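Equipment planning meeting, Seltwood site
21 February 2023
Chair: Wolfram Kohlhase
Present: operations, workshop, purchasing, finance
Apologies: Darnden office

**1. Previous minutes**

Accepted with one correction. The quote from Hinrichs was for ten pairs of jaw fingers, not ten grippers. Purchasing has fixed the register.

**2. Budget position**

Finance reported that the capital line for the handling project is fully committed until August. Consumables still have room. Anything the project wants before August has to come out of consumables or be moved from another line, and a move needs Wolfram's signature.

The workshop asked whether spare cables count as capital. Finance said no, as long as they are ordered separately from the units they plug into. Last year's cables were ordered on the same form as the grippers and got booked as capital. That won't be reversed.

**3. Hand-held grippers**

The workshop wants another 9 hand-held units. Current stock covers the tables in use but leaves no spares, so when a jaw finger wears out the table stops until the part is changed over.

Discussion:

- Hinrichs can supply the same model as we have now. Lead time is longer than last year.
- Jindport has offered a lighter unit at a lower price. The workshop hasn't tried it and doesn't want to mix two models on one table.
- Operations would sooner see a smaller order now and the remainder in August.

Agreed to order three from Hinrichs out of a transfer from the travel line, and hold the other six for the August round. Purchasing to ask Jindport for a loan unit in the meantime. No commitment to buy.

**4. Robot arms**

Two arms were pencilled in for this year. Finance asked for a firm date. Wolfram said he will not give one until the floor layout is settled, as the power run on the Darnden side may have to be moved and the electrician has not been out to look at it.

The Darnden office sent a note asking that the arms be leased. Purchasing has a lease figure but it leaves out servicing. Deferred to the next meeting with a full cost for both options.

**5. Test materials**

Operations wants a regular supply of small mixed items for the sorting and pick-up tasks. Until now people have been buying these on petty cash, and finance would like that to stop.

Request is for 200 foam pieces and 300 plastic pieces per order, with pebbles or similar bought by the bag. Purchasing will set up an account with one supplier. Colour doesn't matter to the workshop. Size does, and operations will send through a list of maximum lengths.

Storage boxes were also raised. The clear ones are preferred so the contents can be checked without opening them. Purchasing to price a further batch, two-layer with a lid.

**6. Table layout and cabling**

The workshop put up a view of table work for the discussion on cable lengths.

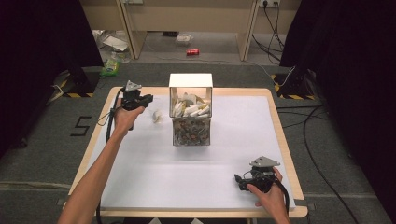 *Two-handed work with the hand-held grippers, floor position marked 5. Two-layer box on the table.*

Operations asked for longer cables so they can be routed back behind the table. The workshop would sooner keep the present length and fit clips to the table border. Both to be priced. Cable covers for the carpet are approved out of consumables and can be ordered straight away.

Floor numbers will stay as tape for now. Painted or printed markers were discussed and left, given the layout may change when the arms come in.

**7. Other business**

The spare desk at Seltwood is wanted by finance. No objection from the workshop once its drawers have been cleared.

**Actions**

| Item | Who |
|---|---|
| Order three grippers, Hinrichs | Purchasing |
| Loan unit, Jindport | Purchasing |
| Sign transfer from travel line | W. Kohlhase |
| Lease and purchase costs for arms, servicing included | Purchasing, finance |
| Size list for test materials | Operations |
| Prices for cables and clips | Workshop |
| Order cable covers | Workshop |

Next meeting to be set once the electrician has confirmed a visit.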